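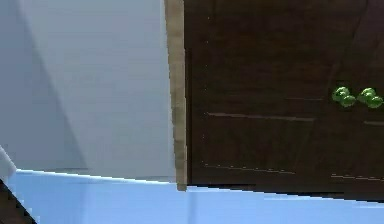

Stelari Door Bottom Seal Kit, 900 mm, white

Posted Tue 7 June

Winter has arrived and so has the wind, mostly under the hall door. I have lived in this unit for five years and for all of them I've dealt with the gap by kicking a rolled-up bath towel at it. The towel has now been promoted back to the bathroom, and in its place I've got the Stelari kit from Vultemham Hardware, which lives on the bottom shelf next to the picture hooks and costs a bit less than a decent parma.

In the packet you get an aluminium strip, a rubber blade that slides into it, a bag of screws and a folded sheet of instructions in five languages. The English is the third and seems to have been translated from the fourth. "Offer the carrier to the leaf," it says, and I did, and the leaf wasn't interested.

What you do is hold the strip along the bottom of the door, mark the holes, and drill. The holes in the strip are slotted, so you can nudge it up or down a few millimetres afterwards, and this is far and away the best thing about the product. I needed every one of those millimetres. If your door is narrower than 900 you'll have to hacksaw the strip, and you should pull the rubber out first, as I did the second time.

There are seven screws for six holes. I have decided to see this as generosity. They're soft, though, and the heads chew out if you so much as look at them with a power driver. Do them up by hand or swap them for better ones from the jar in the laundry.
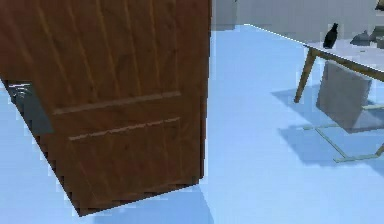
One reader of my earlier grumble about the towel wrote in to say the stick-on brush type is half the price and takes two minutes, and that anyone drilling into a rented door deserves what they get at the final inspection. Fair enough on the second point. On the first, I had the stick-on brush type. It took two minutes to put on and fell off before the footy finals.

Now, noise. For the first week the rubber made a sound on the floorboards like a seagull being told no. A wipe of silicone spray along the blade fixed most of it. On carpet I wouldn't bother with this model at all; the blade drags, folds under and stays there sulking. The Acharya one with the drop-down mechanism is meant to be better for carpet, but it's dearer and I'm not made of doors.

Does it keep the cold out? The hall is still freezing. The lounge room is noticeably less so, and the heater clicks off now and then, something I'd assumed it wasn't able to do. I can also no longer smell what the neighbours are having for tea, so it's swings and roundabouts.
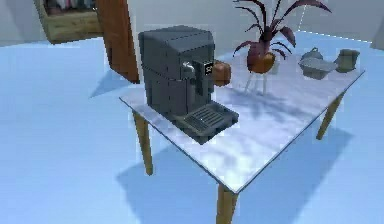

Mine lasted until December and then the rubber went hard and curled up like old bacon, according to a comment on the Vultemham page, though the same person fitted it to a back door in full sun, and the packet does say internal use only. It says so in very small letters, on the side you tear off to open it. Replacement blades are supposedly available from the Drurnodwood store. I rang. They had the blades in brown.

I'd buy it again for a timber floor and an inside door. Throw out the screws, keep the silicone spray handy, and measure the gap before you go, as the rubber only covers so much and the shop won't take it back once you've cut it.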